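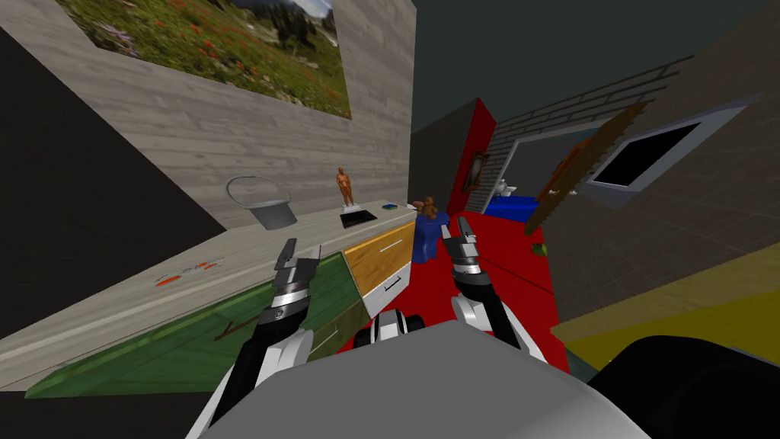 Plillex Wall and Counter Cleaner, 1000 ml refill

Item 3629
In stock, ships from our own shelf

I've been selling cleaning stuff for a good while now and I get asked for this one more than anything else in the shop, so it finally gets a proper page instead of the two lines it had before. If you came here from the old page, same bottle, same liquid, new label (the green got a bit darker, I liked the old one better).

Plillex is a water-based cleaner for painted walls, sealed wood, laminate, tile and most kitchen counters. You mix it with water in a spray bottle or a bucket. It has a very light smell, sort of like cut cucumber, and it fades fast. I have a fussy nose and I can use it with the windows shut in December, which I can't say for the lemon one we used to carry!

What I use it for

Mostly the kitchen. Greasy fingerprints by the light switch, that sticky film that builds up on top of the fridge, the strip of wall behind the stove where everything spits. I spray, go and put the coffee on, come back and wipe. For the film on the fridge I do it twice.

It's also good on long counters where you want to do the whole run in one go without streaks. Start at the far end and work toward yourself with a damp cloth, then go over it once with a dry one. Lift things up, please. I spent years wiping neatly around the fruit bowl and then moved house and found out what had been going on under it.

Picture frames are fine too, as long as you spray the cloth and leave the frame alone. Liquid creeps in behind the glass and you'll never get the mark out.

How to mix it

Everyday wiping: one capful to a full spray bottle of cool water.
Greasy spots: two capfuls to the same bottle.
Floors and big walls: three capfuls in a bucket, no need to rinse.
Straight from the bottle: only on tile and grout, and rinse it well after.

Put the water in first and the cleaner second. Do it the other way and you get a bottle of foam, and you'll be standing there waiting for it to settle like I did the first time.

Where I wouldn't use it

Raw or oiled wood, marble, limestone, anything waxed, and wallpaper that isn't the washable kind. Flat matte paint is a maybe. Try a small patch behind a door and let it dry all the way before you decide, as some of the darker matte paints come up shiny. I have a shiny patch in my own hallway (navy blue, very pretty, never again).

Keep it away from bare copper and brass as well. It won't eat through anything, but it can leave the surface looking cloudy and then you've got a polishing job on your hands.

Which cloth?

You can use an old T-shirt and it'll do fine. If you want to buy something, I sell the Beter cloths in a pack of 11, and before you ask, I don't know why it's 11 either, that's how they arrive. They're thin, they dry overnight on the tap and they go in a hot wash. Skip the fabric softener or they'll just push the water around. For grout you'll want the little Brelix brush with the angled head. It looks like nothing much, but I've had the same one going for more than 2 years and the bristles are still straight.

What's in the box

One refill bottle with a screw cap. There's no sprayer in the box! I put that in bold on the old page and still got emails, so please read it twice. If you need a sprayer, the Petridis one fits nicely and you can add it at checkout. It has a proper metal spring and you can spray with it tipped sideways, very handy for the undersides of shelves.

Details

Size: 1000 ml
Scent: light, cucumber
Color of liquid: clear, very pale green
Cap: screw-on, doubles as the measure
Storage: upright, out of the sun, above freezing
Keep away from kids and pets

Shipping and returns

I tape the caps before packing, so peel that off before you start twisting and wondering why it won't budge. Orders go out the next working day. If a bottle turns up leaking, send me a photo and I'll mail another, no need to ship the wet one back. Unopened bottles can come back any time within a month. Opened ones I can't take, sorry, but write to me anyway if it isn't working for you and tell me what surface you've got, and I'll see if something else on the shelf would suit it better.

Price is good until 2nd May. The next delivery costs me more, so the bottles from that one will go up a little.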